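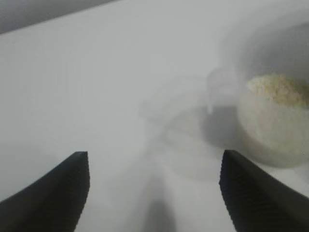 Tabletop (white)

Home | Rooms | Furniture | Surfaces | A–Z | Contact

Last revised in June by the Okwood Household Reference desk

A white tabletop is a flat, pale work surface found in kitchens, offices, workshops and the homes of people who have recently thrown out a brown one. It is sold in matte, satin and gloss, and in a range of whites that look identical in the store and quarrel with each other once installed.

Materials

Most white tops are laminate, painted board, solid surfacing or glass. Laminate is the cheapest and puts up with the most abuse. Painted board chips at the corners, usually in the first year, usually where guests sit. Solid surfacing can be sanded back when scratched, a job owners plan for many years. The Kovska catalog once listed 15 whites, among them Chalk, Soft Chalk and Old Chalk.

Appearance

A plain white surface has no grain to hide behind. A slight gloss lets the light spread in soft gradients, and anything held over the top throws a gray shadow, blurred at the edges under diffuse light and sharper under a bare bulb. Crumbs show up well. So does pencil. Pale dust does not, and many owners count this as cleanliness.

Care

Wipe with a damp cloth and a drop of dish soap, then dry. Scouring powder dulls the finish in patches that can be seen only from the doorway. Turmeric, red wine and hair dye should be dealt with at once. The Lloyd household manual recommends baking soda paste for stains and gives it 40 minutes, after which it recommends a tablecloth.

Size and placement

The Dikska trestle top, a common type in rented rooms, is 184 centimeters long, slightly longer than the wall it is generally bought for. Tops set near a window yellow unevenly, and a fruit bowl left in place all summer may leave a bright circle behind.

See also: Coaster; Placemat; Table, wobbling

We use cookies to remember your preferences. By continuing to browse you accept this.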